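Kalby Coast Dive Trail: progress report to Lecomte
Prepared by Sandrine Delaunay, 13 June 2020

The trail is behind schedule, and I would sooner say so here than have you find out from the brochure. Of the 27 dive sites in the original proposal, we have now surveyed enough to doubt the number itself. Several are the same reef entered from different parking spots.

Joscha Wiegand dived the northern section with Iveta Kuruc. Visibility was poor on most days and the current at the point was stronger than the pilot book admits. He thinks beginners could manage it at slack water. I am not convinced, and neither is Iveta.
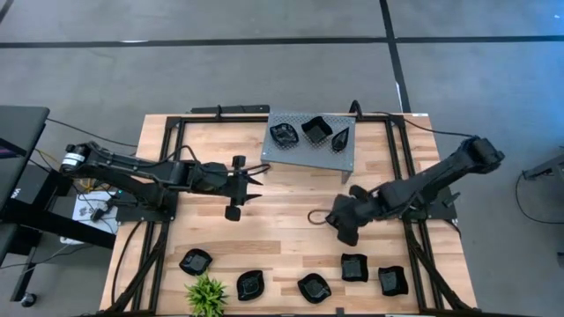

Mooring buoys are the larger worry. Vellow quoted for 200 meters of chain, then told us the price excluded shackles, delivery and the boat. I have asked for a new quote in writing. Until it comes, please treat the mooring line in the budget as a guess.

The visitor survey drew 103 replies. Most say they would "definitely" come back for a second trip. People say that on a sunny dock with a free coffee in hand, and I would not plan a season around it. Bookings for December will tell us more.

Amr Farouk has finished the site cards for the southern section. They are clear and short, and the depths match our own dives. The translated set has not been checked by a diver yet.
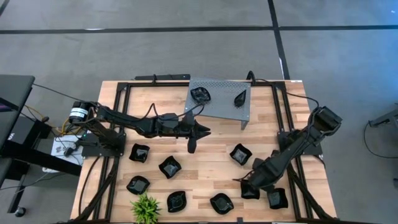 Two robot arms at the wooden-topped table.

Spending on fuel is 538 over plan, all of it from repeat trips to the wreck. Romain Mallet wants two more visits there. I have agreed to one.

Still open: the landing permit, the new Vellow quote, and whether the point stays on the trail.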